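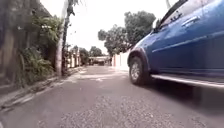
Getting a home-built rover ready for the road takes longer than building it. Zisto was put together on a bench in the Rorndale shared workshop, and on that bench it did everything we asked of it. On a street, the camera sits so low that a blue vehicle going by on the right is mostly wheel, side step and door, with the window up near the top of the view. The asphalt close to the lens is all small stones. Most of the tips on this page come from the gap between those two places. They suit any small wheeled machine with one forward camera.

## Wheels and ground clearance

Use the biggest wheels the chassis will take. Our first set were hard plastic and rattled the camera mount so badly that the bolts worked out. Soft rubber is better, and foam-filled is better again.

Check what hangs down underneath. We had a cable tie tail and one bolt head lower than the axle, and both caught. Trim the tails flush and turn the bolts round so the nuts are inside.

If the street has a kerb with a gutter, keep well out of the gutter. A rover of this size will drop one wheel into the channel and then steer itself along it. Leaves and grit collect there too. Plants hanging over the edge will confuse a cheap distance sensor, so on planted streets we set the near limit a bit further out on that side.

## Camera mount

- Bolt the mount to the chassis plate, never to the lid. The lid flexes.
- Put a rubber washer on each side of the bracket, above and below.
- Use thread lock on everything, the small blue-cap sort you can undo again.
- Mark the angle with a scratch or a paint pen once it is right.
- Leave enough slack in the cable to take the lid off without unplugging.

A wide lens bends straight lines. Do the correction once with a printed grid on a flat board, save the file under a name you will recognise, and keep a copy off the rover. We lost ours in March and had to do the whole thing again.

On a bright overcast day the sky will come out almost white and the automatic exposure will darken the road to make up for it. Set the exposure from the lower half of the picture if your software lets you. If it doesn't, tilt the camera down a few degrees and put up with losing the treetops.

## Motors and power

The controller is a Karkby board with two outputs. It gets warm, so mount it on spacers. Keep the motor leads short and twist each pair together. The camera cable goes down the other side of the chassis.

Fuse the battery lead as close to the battery as you can manage. Put the main switch on the outside where a hand can find it, and paint it a colour that is used nowhere else on the machine. Ours is a plain toggle with a rubber boot.

Limit the top speed in the controller and then limit it again in your own program. Both limits should be low. Walking pace is plenty while you are learning what it does.

Carry a spare fuse, the hex key that fits the wheel hubs, a small screwdriver and a rag.

## Close objects

The rover will get nearer to things than you expect, and a large plain surface is harder for it than a busy one. We spent more evenings on this than on any other part of the build. Anything grey and ribbed is a good test. The ridges repeat, so the software matches one to its neighbour and gets the distance wrong, and a flat panel with only a few smudges on it gives it little to match at all. Dark slots are worse, as they can be read as a gap to drive through.

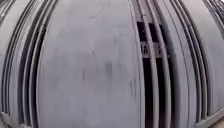

One reader wrote in to say that no amount of software would have cured this and that we should have fitted a bumper switch on the first day. Theirs is a strip of draught excluder with a microswitch behind each end, wired straight to the motor enable line so the program has no say in it. It has been on two machines and the only fault has been a broken solder joint.

We have since copied it. A few notes from fitting ours:

1. Use switches with long levers. Short ones need too hard a push.
2. Let the strip stick out past the wheels on both sides.
3. Wire the switches normally closed, so a broken wire stops the rover as well.
4. Make it latch. If the rover can restart by itself the moment the strip springs back, it will simply bump again.
5. Test it by hand with the wheels off the floor before you trust it.

Keep the distance sensor as well. The bumper is for when that has failed. We also slow right down whenever the left and right halves of the picture are blurred by different amounts, which was a suggestion from the Greenwood build group and works better than it sounds.

## Walking with it

Walk beside the rover, on the traffic side, with the stop button in your hand and not in a pocket. Cars pass close on a narrow street and a driver has little chance of seeing something that low. We added a flag on a thin rod after the first outing. Orange shows up well against grey road and green hedges.

Stop for every vehicle. Bring the rover to a standstill, wait until it has gone by, then carry on.

## Keeping the recordings tidy

Save stills at a fixed interval instead of video if storage is short. One session gave us 2,000 of them. After taking out the near-duplicates there were 1,337 left, and 646 of those were worth labelling. Sort them the same evening while you remember where the rover was. Use folders by street and nothing cleverer.

Keep a small set for checking changes against. Ours has 34 stills in it, mostly awkward ones: bare wall, vents, a tyre at close range, deep shade under a car. Run every new version over that set before it goes outside, and write the result in the build book next to the version number.

## After each outing

Brush the wheels and axles. Look for hair round the hubs. Wipe the lens with a clean cloth, check the bracket bolts against their paint marks, and take the battery out before the rover goes back on the shelf.

Last updated Aug 12, 2026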